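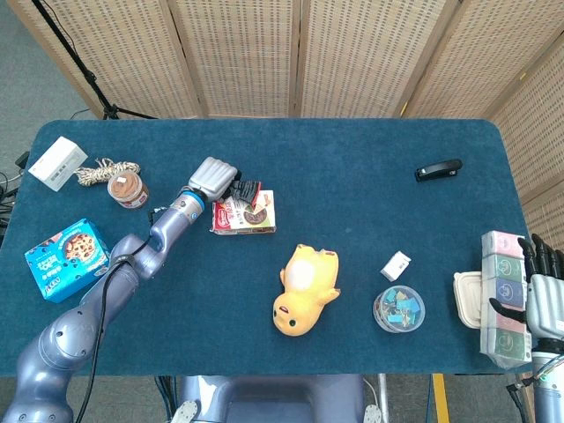 Yogesh Nautiyal wrote in after the June review to say that the Trasard hand kit would lose its tendon tension inside a month, and that anyone running it on mixed grocery items should budget for a second set of finger cables. Mine held longer than that. He was right about the cables.

## Trasard hand service kit, second look

The kit covers one pair of multi-fingered hands on a two-arm tabletop cell. It contains a tension gauge, a wrist alignment key, a tube of grease, a spare cable set and 40 fingertip pads. I paid for it myself, through Drirker, and have now logged 2,084 grasps between full services. Trasard's manual calls for one every 2,000.

**Tension gauge.** Good. It clips over the finger link without removing the cover and repeats well from one reading to the next. The scale is printed in gray on silver and is hard to read under bench light.

**Alignment key.** Fits the wrist on the left arm with no play. On the right arm I had to back out the cable clamp first, a step missing from the manual. Zero the wrist before you set the fingers; if you do it the other way, you'll do the fingers twice.

**Fingertip pads.** Adequate on cardboard. On clear plastic wrap they slip until the surface is scuffed, so I run each new pad over fine abrasive paper. The adhesive needs a full night. Pads fitted the same morning crept toward the nail side by the afternoon.

**Grease.** Too thin for the thumb joint. I went back to the Kerkinar grease I was using before.

**Spare cables.** One set, which does one hand. The price suggests two.

My test set is ordinary: boxed food, a jar of spread, rope, a stapler, a plush toy, wrapped packages. A felt cloth on the table is worth having, but it sheds, and the lint gets into the finger joints. I brush them out every 6 sessions. Check the outer arm cable for rubbing at the same time, with the arm at full reach.

A complete service of both hands takes me an evening. With the older Vishwakarma kit it took two, mostly because the covers had to come off.

I would buy the gauge and key again if they were sold separately. The pads are fine once scuffed. Order extra cables with the kit, as shipping on the small parts costs nearly as much as the parts.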